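Doors, again, and why I'm suddenly fond of bad starting positions

I have been meaning to write this up since May, when the first decent numbers came in, and then I kept running one more variation and one more after that. So it's a bit of a heap. If you only want the short version: I stopped training my door policy from neat starting poses, gave it 200 demonstrations that begin all over the place, and it got much better at doors it had never met. I'm very pleased!

Some background for anyone who hasn't been following. Vomia is my evenings-and-weekends project, a simulated two-armed robot in a simulated flat, and the thing I care about is getting it from one room to the next. That means doors. Opening a door in simulation sounds like a solved problem until you try it with a policy that only sees through its own cameras, one looking out over the body and one on each wrist. No map, no handle position handed over by the simulator, nothing but pixels and joint angles.

My old recipe, which I called Zama, recorded every demonstration from the same sort of place. The robot stood square to the door, arms tucked, handle nicely in the middle of the head view. I collected 658 of those over the winter and was proud of every one. The policy learned them beautifully. Then I started it a step to the left and it reached for the air where the handle would have been.

What I tried next came from watching those failures over and over with a mug of tea. The arm motion in the failed runs was lovely, smooth as anything. The trouble was earlier. By the time the arm went out, the body was already wrong, and the policy had no examples of being wrong and getting itself right again. All my careful recording had removed exactly the bit it needed.

So the new set, Borker, starts from a mess. Before each demonstration a small script shoves the base to a random spot, turns it, tips the head camera by a random roll angle and puts the arms somewhere silly but legal. Then I take over and drive it to the door from there, however long that takes. The first afternoon was maddening. Half the time the wrist cameras were showing me plain wall and I had to work out which way I was facing from the head view alone. I got better at it, and I think the data is better for the struggle.

The views you get this way look nothing like my old tidy ones. 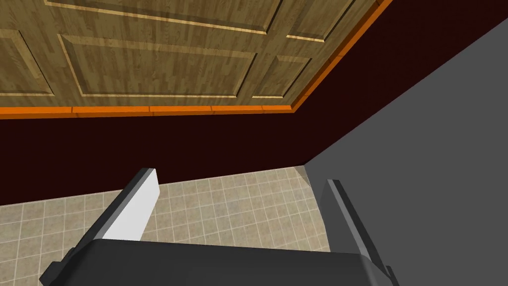
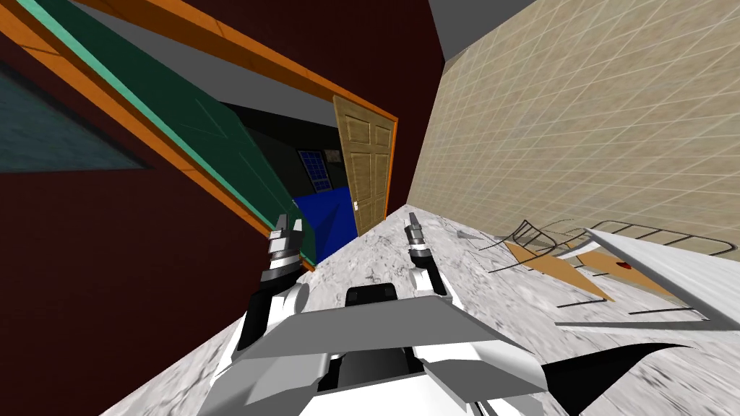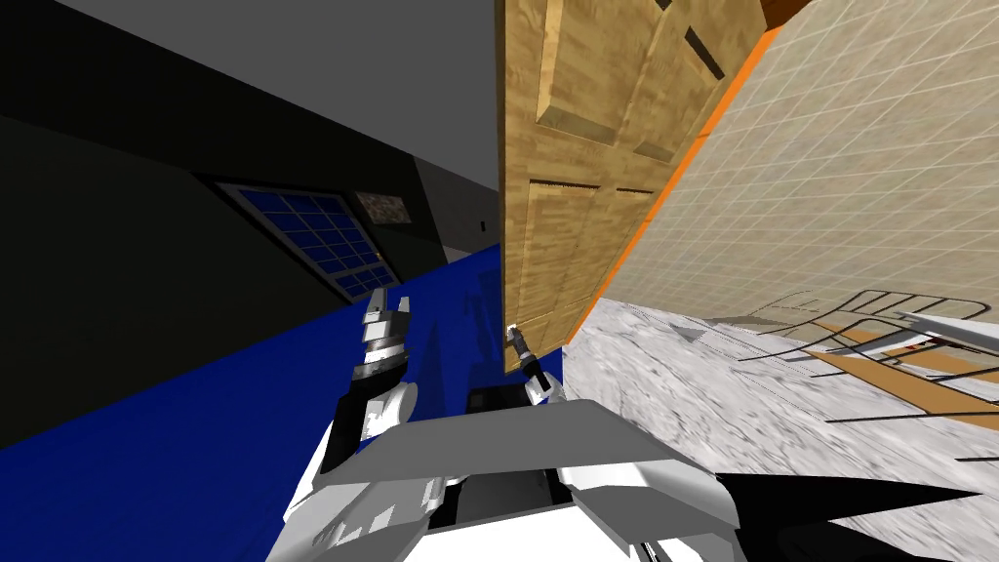
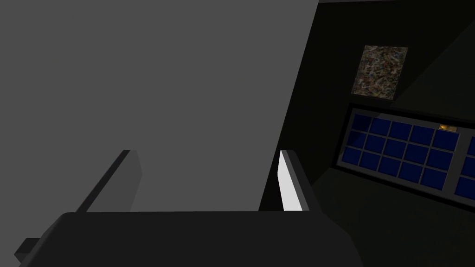

The first change I noticed was in the loss curve, and it was ugly. Training on Borker alone settled at a noticeably higher value than Zama ever did, and I very nearly gave up there. I'm glad I let it finish, as the loss on held-out demonstrations told me next to nothing about how the thing behaved when it was driving itself. I knew that in theory. I had read it in plenty of places. It still took me a whole evening to believe it about my own model.

For the test I wrote 117 starting positions that neither set had seen, spread over doors with different colours, panels and handle heights, and ran both policies from every one. A run counted if the handle was turned and the door was far enough open for the base to fit through. Zama managed 10. Borker managed almost two thirds, from less than a third of the demonstrations. I reran the lot with a different random seed in case I had fooled myself, and the gap was still there. I may have made a noise that worried the cat.

A few things I learned on the way, in no sensible order.

The camera roll matters more than the base position. I switched the two off in turn to see, and losing the roll hurt most. My guess is that a tilted view forces the network to look at how the handle sits against the door, when before it could get by on handles always being in the same corner of the picture. It's only a guess. I'd like to do the test properly with the roll range widened bit by bit, and I haven't.

The wrist cameras are a mixed blessing. They are superb in the last few centimetres and close to useless before that. I tried dropping them out at random during training, so the policy couldn't lean on them too early, and that helped a little with the approach and did no harm to the grasp. Cheap to add – one line – so it stays in.

Mixing the two sets was worse than I hoped. I assumed Zama and Borker together would beat either one, more data and all that. It came out below Borker alone. The neat demonstrations outnumber the messy ones by so much that the policy drifts back to its old habits and reaches too soon. Weighting the batches evenly fixed most of it, and there may be a sweet spot I haven't found yet.

The failures that are left are more interesting too. Most are grasps where the fingers close on the handle and slip off during the turn, which feels like a contact problem in the simulator as much as a policy problem. I spent a while fiddling with friction on the finger pads and then stopped myself, as it's very easy to tune the world until your robot looks clever. The rest are cases where the base parks inside the swing of the door and then can't pull it open. It needs to learn to back up while pulling. I have precisely four demonstrations of that, all clumsy.

Next I want to try the approach that came out of the Peñalver code, which keeps a short history of past views so the policy can remember a door it has just turned away from. My version sees only the current moment, and there are runs where it spots the handle, turns to get closer, loses sight of it and dithers on the spot. Even a second or two of memory ought to help. I've got it compiling, and the first run is chugging away as I type this.

I'll put the start-position script up once I've cleaned out the swearing in the comments. If you've tried random camera roll on anything other than doors, drawers especially, I'd love to hear how it went.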